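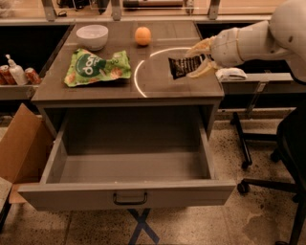 Changes at the Permont Memorial Chapel

Families who plan a service at our chapel should know that from 11/29/22 the office is managed by Abou Jaoude Funeral Home, which has also served the Trorkach area for 19 years. The telephone number stays the same, and all arrangements paid in advance remain valid. You do not need to sign anything new.
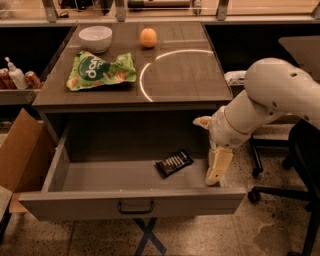 Death notices for this newsletter can now be handed in at the office in Mudard too. Please write the full name, the dates of birth and death, and the names of the close relatives in the order you wish to see them printed. We accept up to 4,000 characters – longer texts we must send back to the family for shortening. The first notice is free, and a thank-you note after the funeral is also free if it comes within 2 weeks. 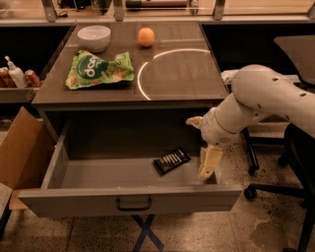

The collection for the new memorial wall, which we opened in September, has reached $2,397. We thank every family who gave in memory of a parent, a neighbor or a friend. Names for the wall are still accepted, also for persons who are buried in another town.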